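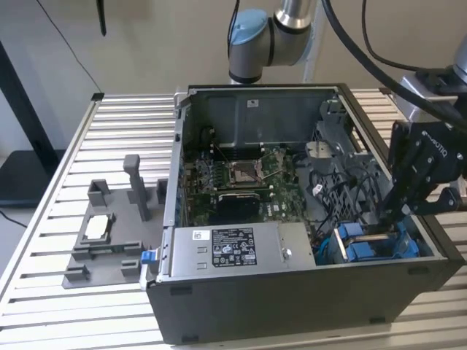 Old office towers as a first home server – worth it?
Forum: Hand-Me-Down Hardware

lamai_s wrote:
I've been digitizing my grandfather's cassette collection since November and I'm up to 277 tapes, which comes to 1,861 tracks! They're all on one laptop drive and that scares me. Has anyone here built a music server out of a retired office tower? I love these old boxes. So much room inside, and you can get your hands on everything.

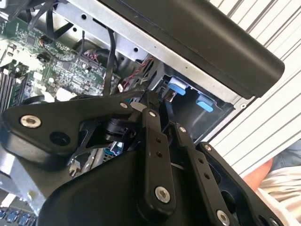
Reaching into the open case

ginette_c wrote:
Do it!! Mine came out of the Letholm school surplus sale for 50 bucks and it has played music all over the house for 5 years. Pick one with space for two drives and copy everything to both. The kids fight over the queue and I've rediscovered half my own records.

bdawber wrote:
I'll be the grump. A tower that runs day and night costs money, and the fan noise gets old fast if it lives near your couch. A little used mini PC and an external drive would do the same job. I went that way after my second tower and I don't miss it.

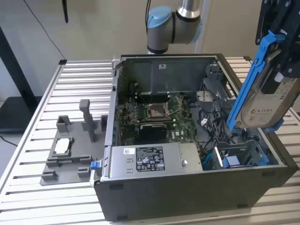
Also, two drives in one box isn't a backup. If the power supply goes bad or the basement floods, you can lose both.

urho_p wrote:
Bradley's right about the backup, wrong about the noise :) Mine sits in the hall closet and I can't hear it from anywhere. And you don't have to leave it on all night – I set mine to wake at 6 a.m. and shut down when I go to bed. What I'd do, Lamai:

1. Get the tapes onto a second drive tonight, before you shop for anything.
2. Look the board over before you pay. An empty CPU socket is fine if the price is right, but check for bent pins or contacts.

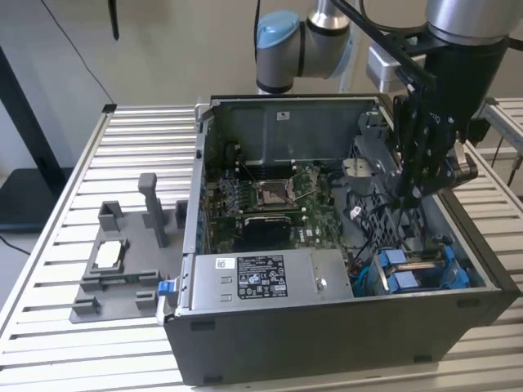

3. Buy new drives. Save money everywhere else.
4. Keep one copy at somebody else's house.

bdawber wrote:
OK, number 4 I can get behind. Still team mini PC.

lamai_s wrote:
You are all wonderful. Copying to a second drive as I type, and my sister in Clonley is getting the third copy. Now, does anyone have a good system for naming tapes that just say "party" on the label? I have so many of those.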